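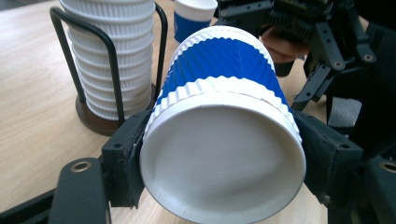 Paper Cups: Handling Notes From an Open Day

Workshop & Kitchen Tips
September — posted by the Torelen Tips Desk
15 comments

Torelen held its open day on a Monday, and the demonstration I spent longest at was the cup table. The task is plain. A stack of nested paper cups stands in a holder, and single cups are handled with a pair of hand-held grippers, so that the motion can later be taught to a machine. I went for the grippers and came home with notes on cups. Most of them apply at a coffee station, a bake sale or a kitchen counter.

Choose a ribbed wall

A smooth single-wall cup in a stack seats tightly against the next one, and humidity makes it worse. The ripple type, with a corrugated outer sleeve, is easier to hold and gives the fingers something to push against. It also insulates better, so a separate sleeve is not needed. The cost is height: ripple cups nest less deeply, and a column of them gets tall quickly. Measure the shelf clearance before buying the large pack.

Squeeze at the rim or low on the body

The rolled rim is the stiffest part of the cup above the base. The bottom disc stiffens the other end. The middle of the wall is the weak part, and it is where most people grab. With an empty cup this hardly matters. With a full cup and a loose lid, a squeeze at the middle changes the shape of the mouth and the lid lifts.

At the table, one cup was held sideways with a finger pressed on each side near the rim, and the rim bulged slightly where the fingers pressed. That is a fair picture of what your own thumb does. If you can see the rim change shape, you are using more force than the cup needs.
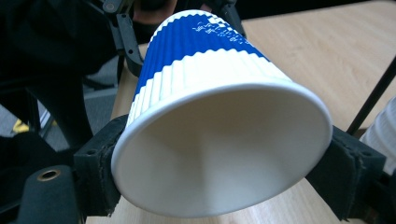
Separate stuck cups with a twist

1. Hold the stack still with one hand, low down.
2. Take the top cup just under its rim with the other hand.
3. Turn it a few degrees, then lift straight up.
4. If two cups come away together, turn them against each other. Do not pull harder.

Pulling at an angle wedges the far side of the cup into the one beneath. One of the staff from Gasser, who supplied the holders for the day, gave the same advice for plastic tumblers and for flowerpots. For pots, leave a strip of newspaper between each one when they go away for the winter.

Use a holder with a wide base

A freestanding column of cups tips easily, and it tips more easily as it gets taller. The holder on the demonstration table had a round dark brown base, wider than the cups, with thin upright wires around the lower part of the stack. The wires keep the bottom cups from sliding. The top of the column is left free, which is what you want when cups are being taken from there all morning.

For home use, a paper towel stand with the center post removed does not work — the cups need support from outside. Look for a proper cup holder, or fasten three lengths of dowel upright into a scrap of board.

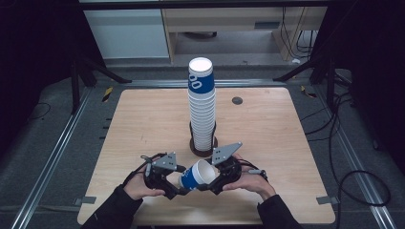 Keep refills short. A sleeve of 15 cups is plenty for a holder of this type, and 15 more can stay in the wrapper until they are needed. Open sleeves collect dust, and the top cup collects most of it. Put a lid on it or turn one spare cup over it.

Fit pads before adding force

The visitors' handout from Sullus, the group running the cup table, had a paragraph on grip that carries over directly to bench work. When a part slips in a clamp, the usual response is to tighten the clamp. A thin layer of soft padding on each jaw often does more. Rubber shelf liner, cut to size and stuck down with double-sided tape, suits a small bench vise. Put 2 layers on for thin-walled tube or anything painted. Replace the liner once its edges fray, and clean the jaws with a dry cloth before sticking down the new piece.

The same liner works on jar lids.

Clear the work surface

The table carried the cup stack and its holder, and not much else was on it. Copy this when you set up a drinks table. Place the stack to one side of center, toward the back, and leave the front free for filling. Sugar, stirrers and napkins do better on a second surface. If the table has a cable hole in the top, stand the stack clear of it.

Keep cords at the sides and off the path your feet take. An urn cord across the front of a table will be caught sooner or later. Tamby, in the next room, had flat cord covers on show, and a strip of carpet tape does the job for one afternoon.

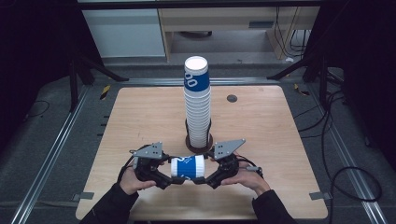
One cup held sideways between the jaws, with the stack standing behind it.

2 shares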